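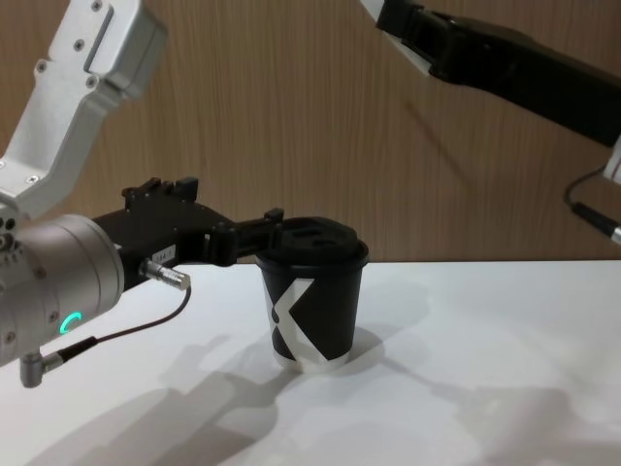 Setting up for a city council night at home takes a little housekeeping, and I've gotten pretty good at it after years of following Bristell politics from my own kitchen. The meetings run long (so long!) and you will be juggling an agenda, a pen, a phone and something to drink. Clear the table first, all of it, mail included. Then put your coffee in a paper cup with a lid, like the black one up top, and keep it in the middle of the table, well away from your elbow and the agenda packet. I used to use my big open mug and I lost an entire zoning map to it. The lid also keeps things warm through the consent items, and those can drag on when somebody pulls one for discussion.

Posted 2020-06-13 in Kitchen Table Citizen

A few people wrote in after my last post on the rental inspection vote wanting to know how I keep all this stuff straight, so I'm putting my whole system in one place. It's mostly paper, tape and cooking equipment.

Printing the budget without going broke

Our draft budget ran to 80 pages this year, and you don't need them all on paper. I print the department summaries and the capital projects list, and I read the rest on the screen. Use draft mode and print on both sides. If your printer hates doing both sides, run the odd pages first, flip the stack, and try a single sheet before you commit, because every printer has its own idea of which way is up.

Punch the pages and put them in a binder with a wipe-clean cover. Mine is an old Karkico recipe binder with the splash-proof sleeves, and those sleeves are wonderful for the pages you keep going back to. I write on them with a dry-erase marker and wipe it off when the numbers change, and boy, do the numbers change. If the marker has sat there since last August and won't budge, scribble over it with fresh marker and wipe right away. Rubbing alcohol on a paper towel does the rest.

The freezer tape trick

Sticky notes fall off. I don't care what brand they are, by the third meeting they're on the floor or stuck to the cat. I use freezer tape instead, folded over the edge of the page so it makes a tab, with the subject written on it in ballpoint. Streets get blue ink, parks get green, police and fire get red, and anything I'm mad about gets a star. It'll come off again if you warm it a bit with a hair dryer and pull slowly.

Use the kitchen timer

Public comment in Bristell is 2 minutes a person and they do cut you off, mid-thought if need be. Write out what you want to say, set the oven timer, and read it aloud standing up. Standing matters, you talk faster sitting down, or I do anyway. The first time I tried it I hadn't even gotten to the sidewalk part when the buzzer went! So start with what you're asking for, then your street, then your reasons, and stop when you've stopped making new points.

My neighbor Isabelle Després does hers while she's kneading bread, which I can't manage, but she's a much calmer speaker than I am.

A cupboard door for the calendar

Tape a month calendar to the inside of the cupboard you open most. In our house that's where the glasses live. Hearing dates go on there in pencil, because they get moved, and comment deadlines go on in pen. I tried Evisent for a while (the phone calendar my daughter swears by) and it was fine, but I'd swipe the reminder away and then it was gone forever. Nobody can swipe a cupboard.

Painter's tape is the thing to hang it with. Regular tape took a strip of finish off my door and I'm still cross about it.

Feeding the neighbors when you have them in

When the council wanted to close our library branch on weekdays, we worked on letters at my place. Cold food only, nothing saucy, nothing powdered! I get a plain rye loaf from Ķēniņš, slice it ahead and keep it under a damp dish towel so it doesn't curl. Put the food on the counter and the paper on the table and don't let them meet. A cookie sheet makes a great tray for outgoing envelopes, and a damp sponge in a saucer will spare everybody's tongue.

Give people 20 minutes to write before anyone starts talking. After that it's all talk and you won't get another line out of them.

Somebody always asks whether letters do any good. The library proposal was going to save 3,000 dollars, which was the whole argument for it, and I've watched council members spend more than that on a sign. A letter that puts the two lines of the budget side by side, with page numbers, gets read. A form letter gets counted, maybe.

Storing old agendas

Flat, dry and off the floor. I had mine in the basement in a cardboard box and they smelled like a pond by spring. Now they're in a lidded plastic bin under the bed with the year on the end in marker. If yours have gone musty already, stand them fanned open in a dry room for a few days and then close them up with an open box of baking soda. Toss anything with actual mold on it. The clerk's office can get you another copy, and if you call in the morning they're usually very nice about it.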